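Ticket: Deckel der Vorratsdosen schließt nicht / Drahtregal kippelt
Bereich: Teeküche, 2. Stock
Priorität: niedrig (vom System vergeben, vom Melder bestritten)
Status: gelöst, mit Einschränkungen

Eintrag 1 – Meldung

Seit der Umstellung auf die neuen Vorratsdosen (Drudetti, Deckel limettengrün, Bestellung aus dem Januar) lassen sich Dosen und Deckel nicht mehr zuverlässig zusammenbringen. Der Deckel liegt auf, man drückt an der einen Ecke, die gegenüberliegende kommt hoch. Man drückt dort, die erste kommt wieder hoch. Das lässt sich beliebig lange fortsetzen, ich habe es in einer Mittagspause geprüft.

Zweites Problem, möglicherweise unabhängig: Das weiße Drahtregal, auf dem die Dosen stehen sollen, kippelt. Wer oben eine Dose abstellt, hört unten die andere rutschen. Bitte um Abhilfe oder wenigstens um Anteilnahme.

Eintrag 2 – Rückfrage der Haustechnik

Bitte angeben: Welche Dosengröße? Welcher Deckel? Steht das Regal auf der Arbeitsplatte oder auf dem Tisch? Wurde die Spülmaschine benutzt? Wenn ja, welches Programm?

Eintrag 3 – Antwort Melder

Größe: die flache. Deckel: der grüne, sie sind ja alle grün. Regal: auf dem Tisch. Spülmaschine: ja. Programm: das, das immer läuft, denn der Drehknopf ist seit dem Umzug aus dem Baudry-Gebäude ohne Beschriftung. Dazu gibt es ein eigenes Ticket, das vermutlich in Frieden ruht.

Eintrag 4 – Haustechnik, Befund vor Ort

Regal und flache Dose auf dem Tisch aufgebaut, beides leer geräumt und einzeln geprüft.
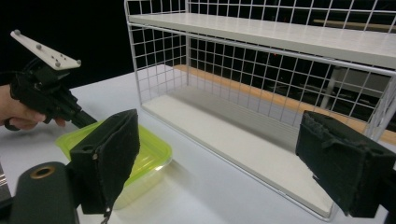
Das Regal ist das Modell Villon, mit zwei Böden, Tragkraft laut Beileger 23 kg. Die wird in dieser Teeküche auch mit sehr viel Linsen nicht erreicht. Ursache des Kippelns: ein Standbügel minimal nach innen gebogen. Jemand hat das Regal offenbar als Tritt benutzt. Wir fragen nicht nach.

Maßnahme: Bügel von Hand zurückgebogen, Regal auf der Tischplatte gegengeprüft, nochmals gebogen, diesmal in die richtige Richtung. Regal steht. Wer es anhebt, bitte an den langen Seiten fassen. An den Bügeln zu ziehen hat uns hierhergebracht.

Eintrag 5 – Haustechnik, Dosen

Drei Vermutungen der Reihe nach abgearbeitet:

a) Deckel verzogen durch Hitze. Auf den Tisch gelegt, Oberseite nach unten, und mit dem Finger auf die Ecken getippt. Zwei Deckel wackeln deutlich, die übrigen liegen plan. Die beiden Wackler aussortiert und mit Kreppband als "nur Schublade" markiert.

b) Rand verschmutzt. In der Nut eines Deckels fand sich etwas, das einmal Haferflocke gewesen sein dürfte. Entfernt. Bitte die Nut mit der Bürste reinigen, der Schwamm kommt dort nicht hinein.

c) Falscher Deckel. Siehe nächster Eintrag.

Eintrag 6 – Melder

Zu c): Ich verwahre mich gegen die Unterstellung. Ein Deckel ist ein Deckel.

Eintrag 7 – Haustechnik

Ein Deckel ist kein Deckel. Im Schrank liegen zwei Serien durcheinander: die aktuelle von Drudetti und ein Restbestand von Gremthorpe, noch aus dem alten Gebäude. Beide limettengrün, beide rechteckig, beide mit runden Ecken. Der Gremthorpe-Deckel ist ein wenig länger, gerade so viel, dass er auf der Drudetti-Dose ehrlich aussieht und dann nicht hält. Erkennbar ist er an der Unterseite, dort ist die Prägung spiegelverkehrt zur Lasche. Wer keine Lasche findet, hat den richtigen in der Hand.

Probe mit passendem Deckel: aufgelegt, erst die beiden kurzen Seiten gedrückt, dann die langen.
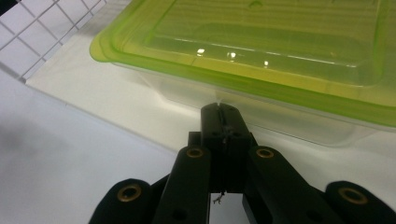
Die Reihenfolge ist wichtiger, als man ihr zutraut. Wer an einer Ecke anfängt und im Kreis geht, drückt die Luft vor sich her, und sie verlässt die Dose dort, wo man gerade fertig war. Kurz, kurz, lang, lang. Es hängt jetzt ein Zettel an der Schranktür.

Dichtprobe im Anschluss: 300 ml Wasser eingefüllt, Dose 180 Sekunden auf den Kopf gestellt, Küchenpapier darunter. Papier trocken geblieben. Mit dem Gremthorpe-Deckel wiederholt – das Papier haben wir danach nicht mehr gebraucht, dafür den Wischmopp.

Eintrag 8 – Melder

Kurz, kurz, lang, lang funktioniert. Ich nehme den Satz mit dem Deckel zurück. Allerdings passt die Dose mit aufgesetztem Deckel jetzt nicht mehr unter das Regal, wenn schon eine zweite daruntersteht und man sie stapeln möchte. Vorher ging das, weil man den Deckel weglassen konnte.

Eintrag 9 – Haustechnik

Das ist kein Fehler, das ist Höhe. Vorschlag: eine Dose unter das Regal, eine darauf. Die Trockenware, die niemand anrührt (wir denken an die Graupen), kommt in den Oberschrank. Die Bestandsliste führt über 36 Deckel, was bei der vorhandenen Zahl an Dosen Fragen aufwirft, die wir in einem gesonderten Ticket behandeln.

Gremthorpe-Deckel liegen ab sofort in der Kiste neben der Spüle. Mitnahme erlaubt und ausdrücklich erwünscht. Zurücklegen in den Schrank bitte nicht, auch nicht aus Versehen.

Eintrag 10 – Melder

Einverstanden. Graupen sind umgezogen. Kann geschlossen werden. Der Drehknopf der Spülmaschine ist weiterhin unbeschriftet.

Eintrag 11 – System

Ticket geschlossen. Folgeticket "Drehknopf" verknüpft, Priorität: niedrig.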